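Search this site Search
Robot Club handout 3 – sorting with two arms
Inero bench, Nallska workshop
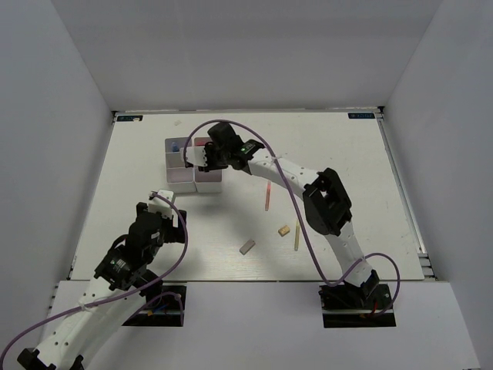 Fig. 1. Both arms at the four-part bin, sticks and blocks still on the table.

Read before you touch anything. 23 November 2020 version, bin the old one.

– Work in pairs, one per arm. Swap after 2 runs.
– Check the purple cables first. Slack enough to reach the bin, not so much it drags things about. Ties stay on pls.
– Right arm goes in first, left waits. Both over the bin at once = stop.
– Sticks are harder then blocks. Grip near the middle, go slow.
– Log every run, even the bad ones. We need 100 by March, Dorel team has 148 allready.

Next time: writing the wait step in code.

Shares 3 Comments 2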